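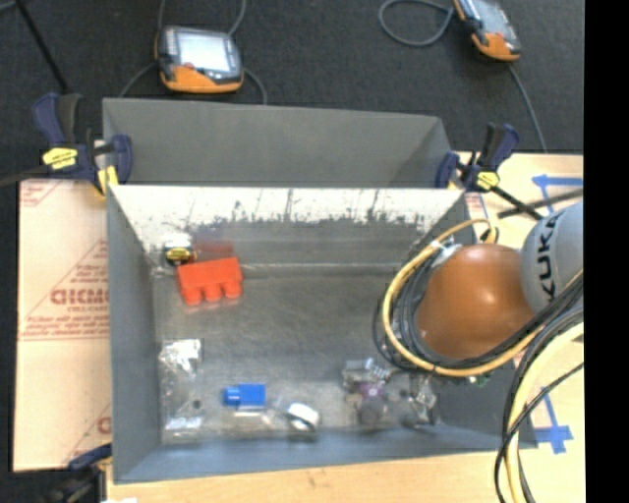
Ticket 927 – Playback in the score drifts away from the bar line after a repeat
Product: Trakevell (notation and playback)
Opened by: Stanisława Malinowski
Handled by: Reinhold Vogler, Zerkier support
Status: Closed, with a note for the developers

Stanisława Malinowski wrote:

Hello, and I hope I've found the right form, as there seem to be two of them on the site and the other one wanted an order number I couldn't lay my hands on.

I'm writing a piece for string quartet and vibraphone called Tukurside. It's in one movement, 249 bars long, and up to now Trakevell has behaved beautifully. My trouble starts in the slow section. There is a repeat with first and second endings, and when playback goes round the second time the vibraphone comes in early. It's only by a quaver or so, but it stays early from there to the end, and the last chord, which ought to land all together, sounds like somebody falling down a step.

I've tried closing the score and opening it again, and I've tried deleting the vibraphone part and pasting it back in (I was very nervous doing that). I also took out the pedal markings in case those were to blame, and then had to put them all in again. The printed parts look perfectly fine. The players get them in July, so the paper matters more than the playback, but I do like to send them a recording to practise with.

Reinhold Vogler replied:

Dear Stanisława,

You've found the right form, and thank you for such a careful account of it. Please don't delete anything else for the moment! Could you tell me three things, when you have a minute:

Which sound set is the vibraphone using?
Is there a tempo change anywhere inside the repeat, even a hidden one?
Does the same thing happen if you start playback from the second ending, instead of from the top?

If you're happy to send the score itself, a copy with everything after the slow section removed would do nicely, and I'd only use it for testing.

Stanisława Malinowski wrote:

Thank you for getting back to me so quickly. The vibraphone is on the Vidal mallets, the softer of the two, and the strings are on whatever came with the program. I didn't think there was a tempo change, but I switched on hidden items as your help page suggests and there's a rallentando in the first ending that I must have put in last winter and then hidden when I went off the idea. I'd forgotten all about it.

Starting from the second ending, everything is together. I played it four times to be sure, and then once more for pleasure, as it's the bit I like best.

The shortened score is attached. Please forgive the viola part, it isn't finished.

Reinhold Vogler replied:

The viola part is lovely as it is, if I may say so.

I can hear just what you describe on my machine. The hidden rallentando is still being read by playback, and that much is how the program is meant to work. What it shouldn't do is apply it to the strings and leave the vibraphone out, and I can only get that to happen when the Vidal mallets are loaded. With our own vibraphone sound the whole ensemble slows down together and arrives together.

Would you try this, on a copy of the full score:

1. Show hidden items and click on the rallentando in the first ending.
2. Delete it, then put a plain tempo mark of your usual speed on the first bar of the second ending.
3. Open the playback settings and set the read-ahead to 200 milliseconds.
4. Save, close the score, open it again and play from the top.

Step 4 does need the closing and opening, I'm afraid – the read-ahead is only picked up when a score loads.

Stanisława Malinowski wrote:

It worked, and the last chord is a chord again. I did trip up at step 2, where I put the tempo mark on the first ending by mistake and everything went off at a gallop, but I found it in the end. I've made the practice recording and sent it round to the quartet this evening.

One small question while I have you. Can I hide the new tempo mark, or will that start it all off again? It looks a bit fussy on the page.

Reinhold Vogler replied:

Do hide it, that's quite safe. It's only gradual changes inside a repeat that go astray. I've passed your shortened score to the developers along with my notes, and I'll close the ticket now, but a reply to this message will open it again if the vibraphone gets restless. All the best with Tukurside.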